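## 4.2 Collecting two-handed demonstrations of flat objects

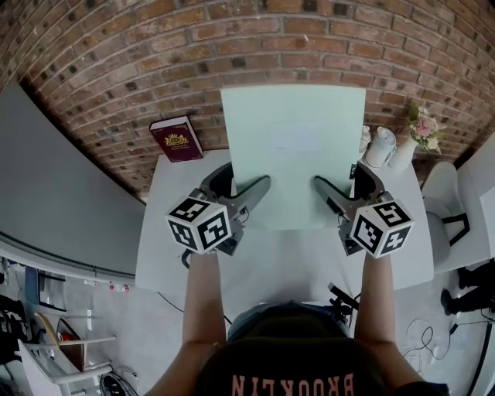
**Figure 3.** A demonstrator holds a pale green board upright between two handheld grippers. The cubes with square markers are used for tracking.

When we started on Gusa, Mayuree Luangrath and I figured flat things would be the easy category. Boards, trays, folders, sheets of stiff foam – they don't roll, they don't have handles pointing the wrong way, and anyone can pick one up. We planned to spend one session on them and move on to bottles. We ended up spending most of April on flat things, and this section is about why.

The trouble is that a wide board can't really be grasped with one gripper. You have to squeeze it from both sides, and then the two hands are coupled through the object. If the left hand moves in a little, the right hand has to give a little, or the board bows and pops out. People do this without thinking. Our first policy, trained on separate left and right trajectories, did not do it at all, and we have a large collection of logs where the board ends up on the floor.

So we changed how we record. In Figure 3 the fingers press in at the lower left and lower right edges of the board, and each gripper carries a white cube with black-and-white markers on its faces. We track both cubes in the same overhead view and store the pose of one gripper relative to the other, along with the pose of each one relative to the table. That relative pose is the signal we care about most (we call it the span). When the span stays steady, the board stays put. When it drifts, trouble is coming, and you can usually find the drift in the data well before the drop.

Each demonstrator did 40 trials. A trial starts with the board lying flat, and the person has to bring it upright, hold it there, and lay it back down. We had 12 demonstrators, and I should say that they did not all do it the same way! Wiroj Yimyam slid the board to the table edge to get a finger underneath. Most of the others tipped it up by pushing on one side and catching it with the other hand. We didn't give any instructions about this, and I'm glad we didn't, though it made labeling a lot slower. Napaporn Kaewkla ended up writing a small tool called Gimero that splits each trial at the points where contact changes, and she checked every split by hand for the first 50 trials before she trusted it.

We went back and forth on whether to clear out the background. The earlier Thongsuk recordings were made against plain curtains, and policies trained on them got confused by something as simple as a vase. For Gusa we left ordinary household things on the table, flowers and books and so on, and let the walls be walls. The board is pale, and against a busy brick background its outline is easy for our segmenter to find, so we lost less than we feared. A white board on a white table is another story, and I'll get to that in Section 5.

One thing that did hurt us was the marker cubes turning out of view. When a demonstrator rolls a wrist far enough, the overhead camera may catch only one face, and at a shallow angle at that. The pose estimate then starts flipping between two solutions. We tried smoothing, and it hid the flips but also rounded off the quick little corrections that we wanted the policy to learn. What worked better was to let the two cubes vouch for each other. While both fingers are in contact, the span can't be wider than the board or much narrower than it, so we throw away any candidate pose that breaks this and keep the other one. Uthai Panyasiri worked out the tolerance, and the details are in Appendix B. After this change we had to discard only 11 trials in the whole set.

The policy itself is the same as in Section 3, with the span added to both the input and the predicted output. I half expected the extra term to make no difference, given that the two gripper poses already contain it, mathematically speaking. But the network clearly finds it easier to use when we hand it over directly. The robot now makes those small give-and-take motions while lifting, and it makes them at the same stage of the lift as our demonstrators do. Panya Boonchu ran the comparison a second time at the Pasetness lab with a different pair of arms and saw the same pattern, with a bit more wobble during the laying-down phase. We think the wobble comes from slower joints on that setup, but we haven't tested it properly, and the release step in Section 4.3 has its own problems with timing.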